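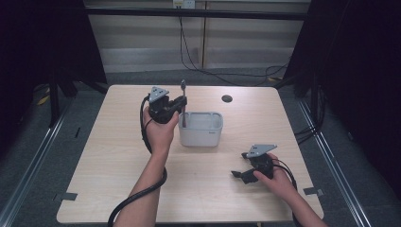 A grey stick and a white container, with one of the two hand-held grippers at work.

I've spent most of April arguing with my good friend Matvii Dovhaniuk over whether our planner at Zurneo needs more demonstrations, and I've come round to thinking we should be kinder to the dull bits of software first. We have 559 recordings of small tabletop jobs, and when I sat down one Friday with a pot of tea and replayed 196 of them, what bothered me was the timestamps (oh, the timestamps!), with the left and right grippers drifting apart by as much as 200 milliseconds. A planner fed on that will learn to hesitate, poor thing, and we'll blame the model.

Matvii says a bigger network would soak it all up, and he may be right one day. I'd still give five good weeks to a decent replay tool, one that lets a tired person spot a bad clock before lunch.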